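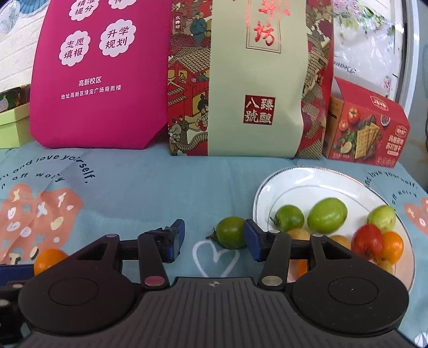 Small tomato on the printed cloth, with the white plate to the right.

Request no. 1429
Subject: Mixed fruit for the meeting table – items not matching the order sheet
Location: Dalldale, ground floor meeting room
Priority: Normal
Status: Resolved, pending confirmation from requester

Summary of request
The requester advised that the fruit supplied for the meeting table did not correspond with the order sheet. The sheet listed oranges, apples and limes only. Tomatoes and several small fruits that staff could not name had been received as well. The requester asked whether the wrong order had been sent and whether the tomatoes should be served with the fruit.

Initial response
The requester was asked to leave the fruit in the room and to hold the order sheet until it could be compared with the supplier's docket. The docket was received from Grusterholm at 1000 hours. It carried item code 583, a seasonal mixed selection. The order had been placed under the code for the standard selection, and the two had been exchanged at packing.

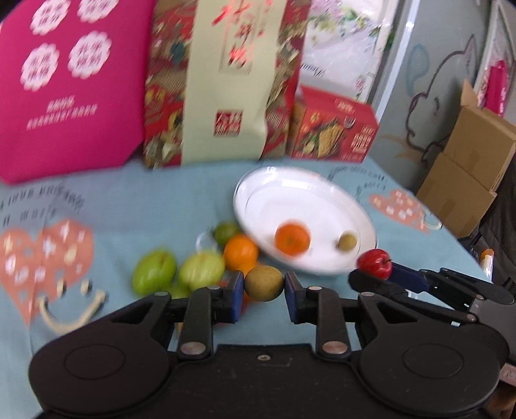

Birnlow Hospitality and Room Services – Catering Support

Troubleshooting log

Entry 1. Item code compared with the current Grusterholm price list. Code 583 confirmed as a seasonal selection. Contents vary from week to week and are not itemized on the docket.

Entry 2. The requester asked for names to print on the table card. The small brownish fruit could be either longan or a small pear, and should not be labelled until the supplier has confirmed which it is. The tomatoes are to be set aside for the kitchen.

Entry 3. Supplier contacted. Grusterholm accepted the packing error and offered to exchange the selection or issue a credit. The requester chose the credit and kept the fruit.

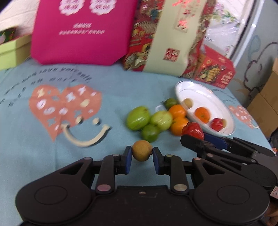 Presentation of mixed fruit follows the same room standard as the regular order. Whole fruit is to be washed, dried and placed on a plate, with any surplus returned to the kitchen. A single oval plate is too small for this selection – with an orange mandarin, a red wax apple and a small yellow-brown fruit in a row on it, the green fruits and further mandarins were still on the cloth in front. The requester has been issued a second plate from the Paulauskas cupboard, to be returned with the tablecloth.

Entry 4. Table card reissued with mandarin and wax apple added. The line for the small brown fruit has been left blank.

Resolution
Credit requested under the original order number. Standing order corrected to the standard selection, effective from the next delivery. This request will close automatically after 2 business days if no reply is received. Replies should quote the request number above.

Last updated: September 2025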